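Product Review: Greltau Round Wicker Basket
Supplier: Proltitz
Reviewed by Rozália Murín, Furnishings and Equipment Office
2024-10-23

The Greltau basket is a shallow, round basket sold for fruit, bread and general table use. Our office purchased it in June for the shared kitchens at the Wunditau residence, where the previous wire bowls had begun to mark the countertops. This review covers its construction, daily use and care. 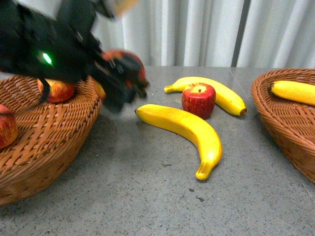

The weave is tight and even. No loose ends were found on delivery, and none have come up so far. The sides slope down to a broad base that sits flat, so the basket does not rock when fruit is taken from one side. The supplier states that it will hold up to 40 apples, a claim we consider generous. In a shallow basket, fruit piled above the rim tends to roll off, and residents have been asked to keep to a single layer.

The rim deserves particular mention. It is thick, rolled and braided, and it gives a firm grip when the basket is carried with both hands.

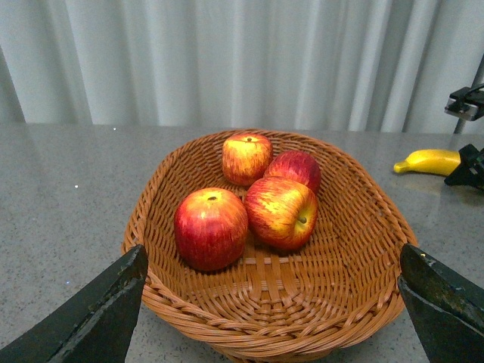 Cleaning is the weaker point. Crumbs settle into the crisscross weave at the bottom and must be brushed out - a damp cloth alone does not reach them. Ľubomír Hájek, who oversees the kitchens, recommends a soft brush once a week and a paper liner for bread. The basket should not be soaked. After any wiping, we allow 48 hours of drying before fruit is returned to it.

The comparable Michalík model has handles and a deeper bowl, but it takes up more room on a counter. For kitchens of ordinary size, the Greltau is the preferred choice and has been approved for reorder.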